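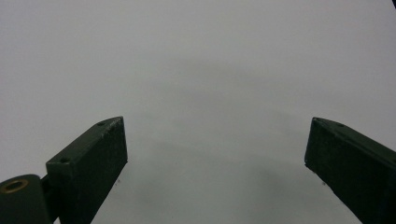 引っ越しって、荷物を出し終えてからのほうが長いんですよね。トラックは30分も前に行ってしまって、私はまだ部屋でぐずぐずしていました。手には雑巾が一枚、ポケットには管理会社のツェルトポートに返す鍵。とりあえず拭くか、と思って見ると、薄い灰色の面には模様ひとつなくて、上のほうは明るいのに、下へいくと影がぼんやりアーチみたいに丸くなっている。へえ、こんな影、住んでるあいだ一度も見なかったな!

まあ、見る暇もなかったんです。いつも何か載せていたから。読みかけの本とか、冷めたお茶とか、4000円もしたのに一度しか火をつけなかったろうそくとか(あれ、どの箱に入れたんだっけ)。

影の丸いところに手を置いてみたら、当たり前だけど影のほうが手の甲に乗ってきて、なんだか猫に乗られたみたいで、しばらく動けなくなりました。三年いて、最後の日に初めて仲良くなるなんて、ちょっと間が悪すぎませんか。

「連れていけたらいいのにね」と声に出したら、隣の部屋の冷蔵庫がぶうんと返事をしました。備え付けだから、あれも置いていくんです。

結局、雑巾はほとんど使いませんでした。鍵を返す約束は45分後で、駅前までは歩いてすぐ。窓を閉めて、靴を履いて、それからもう一回だけ靴を脱いで戻りました。影はさっきより少し右に寄っていて、私は「じゃあ、十二月には落ち着くと思うから」と、友だちに言うみたいに言って、今度こそ玄関を出ました。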